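Zu Besuch in der Seifensiederei Kedier

8. Oktober 2024

Eigentlich wollten wir nur auf einen Kaffee in den Ort und danach am Fluss entlang zurück, aber dann hing an der Bäckerei der Zettel, dass die Seifensiederei Kedier ihre Türen öffnet, und wer mich kennt, der weiß, dass ich an so etwas schlecht vorbeigehen kann. Schon im Juli hatte ich es versucht, damals stand ich vor verschlossenem Tor, weil Betriebsferien waren. Diesmal roch man es bereits an der Straßenecke: Lavendel, ein bisschen Kernseife und darunter etwas Warmes, Öliges, das mich sofort in die Waschküche meiner Großmutter versetzt hat.

Der Eintritt kostete 2 Euro, dafür gab es ein Stückchen Probeseife in Butterbrotpapier, und um 11 Uhr begann die erste Führung. Wir waren eine bunt gemischte Gruppe, ein paar Familien, zwei ältere Damen mit Einkaufskorb und ein junger Mann, der selbst zu Hause siedet und der Siederin Fragen stellte, bei denen wir anderen nur noch höflich genickt haben. (Was genau eine Überfettung ist, habe ich inzwischen nachgelesen – das ist der Anteil Öl, der nicht verseift wird und die Haut pflegt.)

Am längsten standen wir im Siederaum. Der große Kessel fasst 2.000 Liter und trägt auf dem Deckel noch das Schild von Brandari, einer Firma, die es wohl schon lange nicht mehr gibt. Gesiedet wurde an dem Tag nicht, das wäre mit so vielen Besuchern auch viel zu gefährlich, denn mit Natronlauge ist nicht zu spaßen. Dafür rührte die Siederin an einem Tischchen einen kleinen Ansatz kalt an, Olivenöl, Kokosöl und etwas Rapsöl, und wir durften reihum schauen, wie die Masse langsam andickte. Sie sagte, man müsse auf die Spur achten, die der Löffel hinterlässt, so ähnlich wie beim Pudding. Das fand ich einen schönen Vergleich, den merke ich mir. 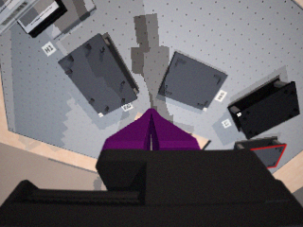
Weiter ging es ins Reifelager, und da wäre ich am liebsten gleich geblieben. Regal an Regal liegt dort die Seife, in Blöcken und in geschnittenen Stücken, und alles muss wochenlang trocknen, bevor es in den Verkauf darf. An der Tür hing eine Tafel mit dem Bestand, 3.708 Stück, mit Kreide geschrieben und darunter mehrmals verwischt. Es ist kühl in dem Raum und ganz still, und nach einer Weile kann man die Düfte gar nicht mehr auseinanderhalten, Rosmarin, Zitrone, Teer, alles wird eins. Die Teerseife heißt übrigens Grarkness und riecht wie ein frisch gestrichenes Boot. Meine Begleitung hat sie trotzdem gekauft.

Im Hof gab es hinterher Zwetschgenkuchen und Kaffee aus Thermoskannen, und für die Kinder war ein Tisch aufgebaut, an dem sie Seifenflocken zu Kugeln kneten konnten. Ein wenig eng war es dort schon, und wer einen Sitzplatz wollte, musste Geduld haben. Auch die Parkplätze waren am späten Vormittag alle belegt, also lieber mit dem Zug kommen, vom Bahnhof läuft man eine gemütliche Viertelstunde, immer am Mühlbach entlang.

Im Laden habe ich dann natürlich doch mehr mitgenommen als geplant, drei Stück Lavendel, eine Rasierseife und ein Holzschälchen mit Rillen, damit die Seife gut abtropft. Kartenzahlung ging an dem Tag leider nicht, Bargeld also einstecken. Die Probeseife liegt jetzt bei mir im Wäscheschrank zwischen den Handtüchern.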